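Countertop Surface Durability Study – Interim Report to the Plerton Fund
Prepared by Rosaura Pacheco, Trirnia Materials Group
Reporting period ending February

1. Status
Work under the grant is on schedule. Of the 13 surface types in the plan, 10 have completed abrasion and stain testing. The remaining three arrived from Planier in January and are being conditioned. Spending is within the approved budget, and no transfer between cost lines is requested.

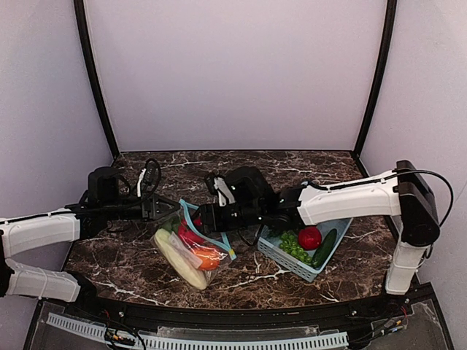 2. Stain testing
Each surface was exposed to coffee, beet juice, mustard and cooking oil at room temperature, then wiped with a damp cloth and read with a color meter. The data set now holds 1461 readings. Mustard remains the most persistent agent on matte finishes. Oil left no measurable change on the sealed samples – the unsealed samples are still being read.

3. Household survey
We mailed the survey in the fall and received 205 usable replies. Most respondents replace a work surface for its appearance before it fails in use. Scratches near the sink and dull patches near the stove were the most common complaints. 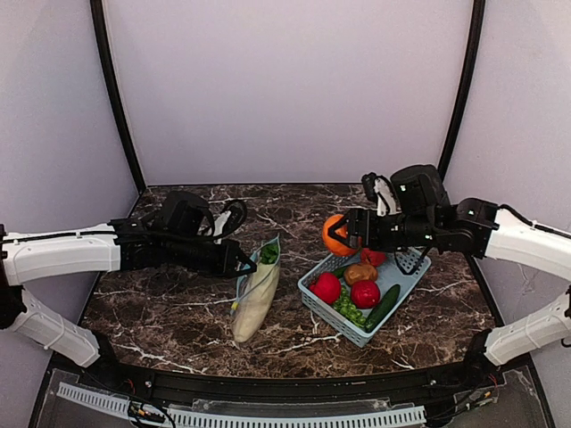
4. Visual rating
The rating panel scored worn samples under two light levels. Scores on plain light colors agreed closely between raters. Agreement was weaker on busy patterns. A dark brown marbled top with irregular white veins and pale cracks, like the one shown, gives raters little plain ground against which to judge a fine scratch. We will add a gloss reading for all patterned samples.

5. Next period
Heat testing begins once Teixeira returns the calibrated hot plate. The draft rating guide will follow with the next report.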